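December, glaze bench, 4:10 pm

Batch 19 out of the Kinthorpe kiln. Yellow speckle over the Workau stoneware body, two coats, third shelf from the bottom. Mitali logged the firing at 10 hours, no holds.

Dish 211: shallow, wide. Speckle even across the interior. Lip went greenish-grey again where the glaze builds up, with ridges showing through. Same as the previous batch, so I am putting it down to thickness at the lip and leaving the recipe alone. Surface full gloss.

White cups from the same load look normal. Pranab wants one washed together with a dish to check for metal marking on the foot. Use the soft sponge, plain detergent, no soak. Handle the dish by the underside; the lip gets slippery.

To do: weigh 211 before and after soak test. Ask Selvaraj whether the Navaratnam frit is the old bag or the new one, label is missing. Move test tiles off the drying rack. 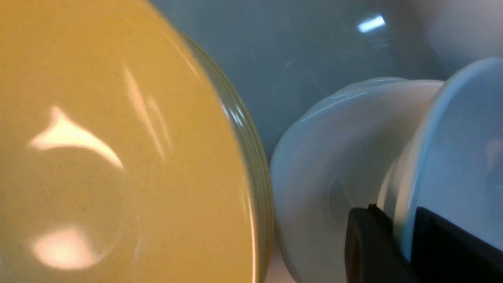

Does the greenish lip need a separate glaze?
It looks like the yellow glaze itself, collecting thicker at the lip, so probably one glaze covers the whole dish.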